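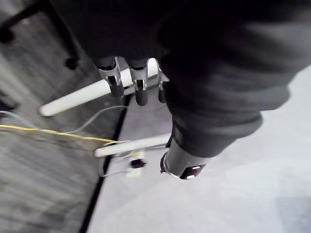

Vier Finger am dunklen Stoff, aufgenommen beim Besuchstag von Cirkine.

Nighat Ghumman leitet bei Cirkine die Vorführungen. Am 19. Juli 2025 waren 704 Besucher angemeldet, gekommen sind fast alle. »Die meisten wollen wissen, wie schnell das geht«, sagt sie. »Ich rede lieber über das Greifen.« Stoff sei schwierig - er gebe nach und liege jedes Mal anders.

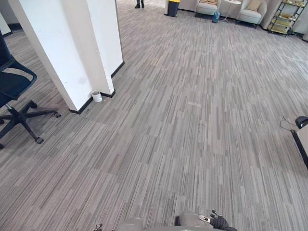 Das Projekt heißt Vida und läuft seit zwei Jahren. Ghumman wollte dafür keine Halle. »Wir arbeiten dort, wo auch Leute arbeiten«, sagt sie. Teppichfliesen, Bürostühle auf Rollen und hinten die hellen Sessel gehören für sie dazu. Neun Kollegen betreuen das Projekt, die Software kommt von Vutier.

Ob sie mit dem Tag zufrieden ist? »Die Fragen waren gut. Einer wollte gleich seine Hemden mitbringen.« Im August wird wieder vorgeführt, Anmeldung bei Cirkine.

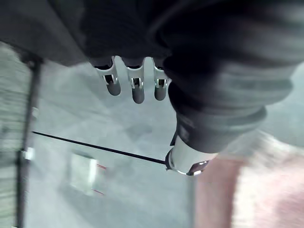
Drei der Finger mit ihren silbernen Manschetten.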